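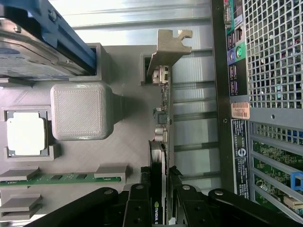 Search this site
Enter keywords
Search

MEDIA RELEASE
11 Mar 2023

Delays in bowel screening follow-up longer outside major centres, study finds

PEOPLE who return a positive bowel screening test wait longer for a colonoscopy if they live outside a major centre, according to a study released by the Owusu Institute for Population Health.

Researchers reviewed the records of 2,000 people aged 50 to 74 who had received a positive result from a home test kit. They compared the time between the result and the follow-up procedure for residents of Lidemberg and for those living in the Ruston district.

The median wait in Ruston was two months longer than in Lidemberg. The difference remained after the researchers took account of age, sex and other health conditions.

Lead author Dr Zuweira Tetteh said most of the additional time built up before patients reached a specialist.

"A positive test does not mean a person has cancer, but it does need to be followed up," Dr Tetteh said. "In many of the records we examined, the referral had been written and sent, and then sat in a queue with no one responsible for checking on it."

Ruston Base Hospital offers colonoscopy lists on alternate weeks. Patients who cannot be placed on a local list are referred to Lidemberg, where they must arrange their own transport and, in most cases, an overnight stay after bowel preparation.

The study found that people who lived alone were less likely to attend a first appointment. The hospital requires each patient to be accompanied home by another adult following sedation.

The Institute has made five recommendations to the regional health service. They include a shared referral register, a reminder call to the patient's general practice when no booking has been made, and an escort program for people without family or friends nearby.

Co-author Aoi Maruyama, a nurse practitioner, said general practices had asked for clearer information on where their patients stood in the queue.

"Practice staff are ringing several departments to find out whether a booking exists," Ms Maruyama said. "A single register would give them that answer and would let the patient know what to expect."

A trial of the register will begin at seven general practices in the Ruston district. Patients at those practices do not need to take any action to be included.

Anyone who has received a positive screening result and has not yet been contacted about follow-up should speak with their general practitioner.

Media enquiries: Communications Office, Owusu Institute for Population Health, Lidemberg. Dr Tetteh and Ms Maruyama are available for interview by arrangement.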